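Grurnside and the magic number

10/10/24

Every few years somebody in the defense press falls in love with a range figure. This time the figure is 70 kilometers and the object of affection is the Kocsis, a truck-mounted gun that Grurnside has been hauling from one trade show to the next since June.

I've read the brochure twice. It says the gun reaches 70 km "with advanced ammunition." Fine. Which ammunition? Who makes it, what does a round cost, and how many has anyone bought? The brochure moves on to a paragraph about the cab.

With ordinary shells you get a lot less, and ordinary shells are what most armies have in the shed. Uzma Zaidi made this point on her newsletter and got a pile of angry mail for it, mostly from people who seem to think a gun and its best day at the range are the same thing.

Then there's the crew. Grurnside says 2 soldiers can run the whole system from inside the truck. Maybe they can, for an afternoon. Somebody still has to reload it, fix the hydraulics, pull guard and sleep. Wajid Chaudhry spent years around towed guns and his guess is that the real number creeps back up the first week in the field. I'd bet on that too.
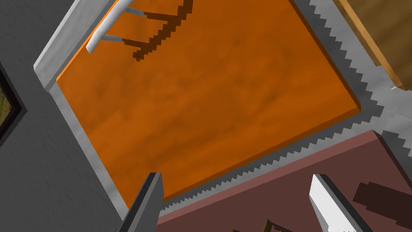
Computer render, orange wood-grain surface with a pale raised rim.

The order book is where I really get stuck. The company talks about "interest" in over 60 vehicles. Interest is free. I'm interested in a boat. Until I see a signed contract and a delivery schedule, I'm filing this next to the Stillinness loitering drone, which also had plenty of interest and a very nice stand with coffee.

Could be a decent gun - I've been wrong before, and Canan Gündoğdu, who has watched it fire, tells me the thing sets up fast. I asked her how it did on mud. She saw it on concrete.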